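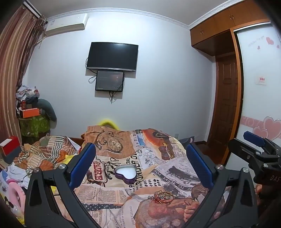 Dorota Borkowska wrote under part two that her fingers close beautifully on thin air and then let go of anything thinner than a pencil, and could we please have a page on the fiddly bit instead of another page on choosing screws. Fair enough. She also asks whether the pads need gluing. They do, though later than you'd like.

Lis hand-held gripper, part three: pads, pivots and picking up things that don't want to be picked up

By now you should have two linkages assembled, a grip that fits your hand, and a small collection of printed parts that came out wrong and that you are keeping for some reason. Have these ready as well:

Two textured pads (the blue Plimberg ones are what I use)
Double-sided tape
Contact glue
3 mm hex key
Thread lock, the weak sort
A shallow tin with the lid off
Something small and badly behaved, such as a few string bracelets

Step 1. Loosen everything
Back off all the pivot screws on both fingers by a quarter turn. If you followed part two to the letter they are too tight, and I apologise to everyone's wrists. Squeeze the grip slowly. The fingers should travel together and come back by themselves. If one arrives before the other, the late one has a tight pivot, usually the lower.

Step 2. Tape the pads on
Tape first. Line each pad up with the tip of its finger, texture facing inwards, and press for a slow count of 37. (Thirty is probably fine. I once got to 37 because I was on the phone, and those pads have stayed put.)

Hold the gripper up to a window and close it until the pads just kiss. You are looking for a sliver of light. Light at the tips means the pads are meeting at the heel, and this is why Dorota's pencil stays and everything thinner leaves. Peel, nudge, repeat. Put the kettle on between goes.

Step 3. Retighten
Bring the screws back one at a time, upper pivots first, moving the fingers after each. Stop when the sideways wobble goes. Do not give it a bit more for luck. That bit is what splits the bar, and a new bar is a long evening on the Gunura, my printer, which has opinions about long evenings.

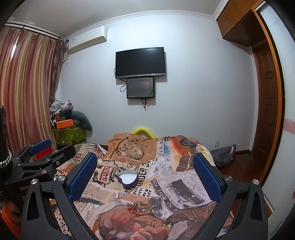 Irena Dudek
Posted January 26, 2020 in Workshop notes, Grippers

Step 4. Practise somewhere soft
A bench is the obvious place and it is a bad one to start on. Hard tops let the tips skid, and anything you drop bounces off to live under the freezer. A bed with the duvet pulled fairly flat gives a little under the tips, so you can press down and scoop. Put the tin in the middle and the bracelets next to it, in the heap they fell in. Tidying them is cheating.

One warning about busy prints. If your duvet is covered in lettering and old newspaper, a thin red cord can be surprisingly hard to pick out against it. I found this good for my aim and bad for my language. Use a plain sheet if you're easily provoked.

Come in from above with the fingers open wider than seems necessary. Let both tips touch the cloth, then close. Lift straight up. If the whole tangle comes along, set it down and go for a loose end.

Step 5. Listen to it
A click on closing is a pivot. A squeak is a pad rubbing on its neighbour. A creak is a printed part telling you about its future, and you should stop and look for pale lines around the screw holes.

Step 6. Glue, at last
When you can get a bracelet into the tin ten times running, mark the pad positions in pencil, peel the tape, and glue. Clamp lightly and leave overnight. Put one drop of thread lock on each pivot screw. One.

Weight, for those who keep asking: mine came to 197 g with pads, before mounting anything on it. My first pair of pads did over 1,110 squeezes before a corner lifted, according to the tally on the back of the wardrobe door instructions. The cheap foam from Rumix managed one afternoon.

Part four covers the cable run, and should be up in April if the Gunura is speaking to me by then. Dorota, send me your pad gap once you've done step 2.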